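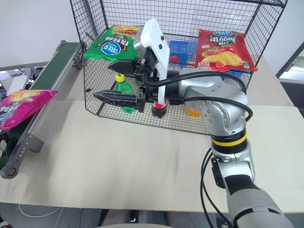

**Visit report: open day at the Tresirau handling laboratory, Pukgate**

Date of visit: Jul 9, 2023
Prepared by: Vasiliki Margaritis, Toranach Regional Skills Office

The laboratory opened its picking hall to visitors for the first time this year. Registration recorded 304 attendees against a capacity of 309. Our delegation was assigned to the second group and was received by the Hoani project team, whose work concerns the handling of packaged groceries by a single robotic arm.

The demonstration centred on a wire mesh basket beside a short conveyor. Staff explained that chip bags and soft drink bottles are used together so that the arm must deal with both flexible and firm packaging. The parallel gripper has two long, tapered black fingers, a shape the team prefers for reaching between items that sit close together.

Questions from the group dealt mainly with bags. The presenter advised that a sealed bag changes shape when held, and that the choice of grasp point is still the subject of most of the team's effort. The current program of trials calls for 1000 picks, to be completed by December.

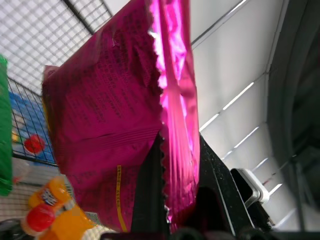
Camera placement was also discussed. A view from the wrist gives the software fine detail of creases and seals, but a held bag can block much of what lies behind it. The team therefore combines it with a second view taken from higher up. Members of our delegation asked whether glossy wrappers cause difficulty under bright lighting. They were told that reflections remain a concern and that a change of lamps is under consideration.

The session closed with a briefing on training. Tresirau intends to offer 5 technician placements in the coming year and has asked Toranach to comment on the draft selection criteria. A copy of the draft is held at our office.

It is recommended that a reply be sent before the next program meeting, and that a smaller group return once the trials are complete.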